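Skerkidmont Neighbours > Streets and paths > Brick path by the long wall – leave it or relay it?

hulme_hattie
Evening all. I do love a herringbone path, and I walk this one most mornings with the dog, so forgive me for going on a bit. There's talk of taking it up in July and putting down tarmac. I'd be heartbroken! Has anyone heard more?

Nulero50
Sorry Hattie, I'm for tarmac. My mum uses a frame and she hates bricks of any sort – every little join comes up through her wrists, poor love.

hulme_hattie
Oh, I do feel for your mum. Could they not lift and relay the worst bits, though? My brother did our drive that way, 249 bricks over three weekends and a great deal of tea.

prelleck_pete
Relaying is fine until the roots have another go. I'd keep the bricks, mind, and the trees, especially the big leaning one with the peeling bark. Lovely shade under there.

Nulero50
Nobody's touching the trees, Pete, I'd chain myself to one first. It's only the surface I'm on about.

Declan McPhee
Hello both, I'll ask at the ward meeting and report back.

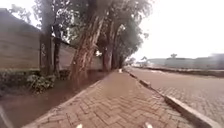

Posted by Declan McPhee, 15th May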